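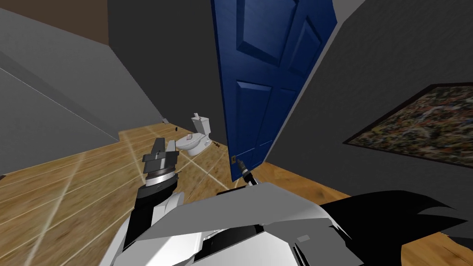
Item 2 – Simulated door task, two-arm setup, right gripper near the door below the knob.

GRIPPER EVALUATION WORKING GROUP
Minutes of the January meeting

Present: representatives of the Flullow simulation team, the Ustdale test laboratory, and the Wang controls unit. Apologies were received from the purchasing office.

The meeting opened at 2:00 p.m.

1. Minutes of the previous meeting

The minutes were approved with one correction. Under item 4, "wrist camera" should read "overhead camera."

2. Door task in simulation

The Flullow team reported on the comparison of the two candidate grippers, the Brallness parallel model and the narrow-tip model now used at Ustdale. Both were run on the door task with the same arm settings and the same controller. A total of 2485 trials were completed, divided between the two grippers.

The group discussed the contact point on the door. The Ustdale laboratory asked that pushes on the panel below the knob be logged separately from contact with the knob itself. The present script records both as "handle contact," and the success rates for the two grippers cannot be compared fairly until this is changed. The Flullow team agreed to split the label and to rerun the scoring on the stored logs. New trials will not be needed for this purpose.

A question was raised about the bathroom layout, where the door opens close to a wall and the toilet stands in the back of the room. The Wang unit asked whether the second arm should be parked during the approach. It was noted that parking the arm would make the results easier to read, but would also remove the two-arm condition that the test plan calls for. The group decided to keep both arms active and to add a parked condition as a separate series.

The friction value for the door knob was also discussed. The value in use was carried over from the cabinet task and has not been checked against a real knob. Ustdale will measure one and report the result.

3. Controller settings

The Wang unit presented 3 sets of gains for the approach phase. The softest set gave the fewest hard contacts in simulation but was slow to settle near the door. The group selected the middle set for the next series. The stiffest set will not be carried forward.

It was agreed that the time limit for each trial will remain at 90 seconds for both grippers.

4. Bench trials

Ustdale confirmed that 2 bench arms are reserved for the hardware comparison. The mounting plate for the Brallness gripper has not arrived – the order is to be followed up with the purchasing office. Bench trials will not begin before the revised scoring has been circulated.

5. Actions

Flullow: split the contact label, rescore the stored logs, and set up the parked-arm series.
Ustdale: measure knob friction; follow up on the mounting plate.
Wang: release the middle gain set to both sites.

6. Other business

The Wang unit asked that log folders be named by gripper first and task second. Agreed.

The meeting closed at 3:25 p.m.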